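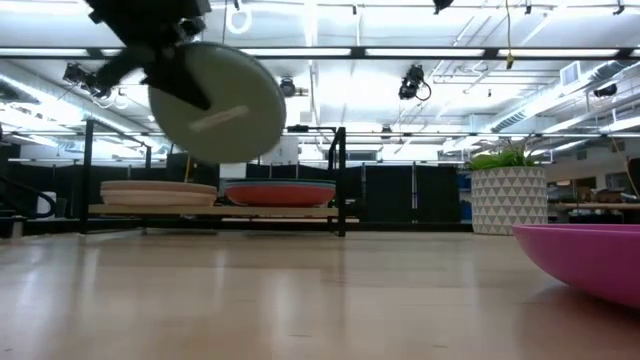 The Teacher's Share of the Work

For most of the past decade, institutions that use robots have spoken about them as though the machine were the whole of the matter. Budgets name the arms, the grippers and the computers. Annual reports name them again. The person who shows the robot what to do is usually entered under general labor, if that person is entered at all. It is the view of this office that the practice is mistaken and that it now has practical costs.

A robot that learns from demonstration learns from someone. An operator guides the arms through a task, by hand or from a set of controls, and the motion is recorded. The task is then repeated, with the objects moved a little, until there is enough material to train on. The work looks simple from across the room. Picking up a plate and setting it on another plate is something a child can do at the dinner table. Doing the same thing through a gripper with two stiff fingers, with no feeling of weight or slip in one's own hand, is a different skill, and it takes time to acquire.

In April our working group reviewed 711 demonstrations of plate handling submitted by partner sites under the Condance program. All had been marked complete by the people who recorded them. Rafia Sethi and Mahmoud Berrada, who led the review, were asked a narrow question: would a competent teacher of this task wish every one of these to be imitated? Their answer was no. Many showed a plate gripped, dropped a short distance, and pushed into place with the side of a finger. Others showed long pauses while the operator decided which arm to use. The plate ended where it should have, and so the attempt was counted. 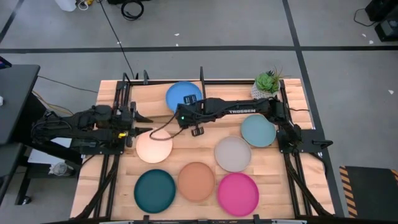 A machine has no means of knowing that a pause was indecision. It will learn the pause. It will learn the push as well, and will repeat it with a heavier dish or nearer the edge of the table. When such a system later performs badly, the first response is often to ask for more data. The Condance sites were at one point asked for 2,000 further recordings. We believe that request should have been preceded by a conversation with the operators, several of whom could have explained the trouble in an afternoon.

Three objections are commonly raised, and they deserve a fair answer.

The first is that variety is useful, and that a robot trained only on graceful motion will not know how to recover from a poor grasp. This is correct. Recovery should be taught. But it should be taught on purpose and labeled as such, so that those who train the system can tell a correction from a habit. A driving instructor who shows a student how to come out of a skid tells the student that it is a skid.

The second is cost. Paavo Huttunen, who manages operator schedules for the Benley site, has pointed out that careful demonstrations are slower, and that his staff are measured by the hour. We accept the point and draw the opposite lesson from it. If people are paid and praised for the number of attempts they finish, they will finish attempts. The measure should change. Benley has since agreed to limit continuous sessions to 20 minutes and to let operators discard their own recordings without a written reason. We would like to see both terms adopted elsewhere.

The third objection is that the question will soon go away, as robots learn from video or from simulation and need fewer human teachers. That may be so. We are not in a position to say when, and neither, in our view, are those who say it most firmly. In the meantime people are sitting at the controls today, and the quality of what they record will remain in these systems for years.

There is also a matter of credit. Natanael Brito, an operator with long experience of two-arm work, told our group that he could recognize his own way of turning a dish in a trained robot's movements. He was pleased by it. He also noted that his name appeared nowhere in the project's papers. We do not suggest that every recording carries a right of authorship. We do suggest that a site able to record the serial number of a gripper is able to record who was operating it, with that person's consent, and to thank them in print.

This office therefore recommends that member institutions treat demonstration as skilled work. New operators should have paid practice time before any of their recordings are kept. Written task guides should describe how the work is to be done as well as how it is to end – which arm leads, where the dish is held, when to stop and begin again. Operators should be present when results are reviewed. The 4 sites that have asked for a draft guide will receive it with the minutes of the next meeting, and comments from any other member are welcome.

Bjarke Bergmann
For the Working Group on Robot Instruction

14 shares | 3 comments

Related
Givalard Site Report: Remote Operation in Shared Workspaces
Cabello Program: Call for Operator Comments
What Should a Task Guide Contain?
Session Length and Operator Fatigue

Contact the Working Group | © 2023 Working Group on Robot Instruction. All rights reserved. | Back to top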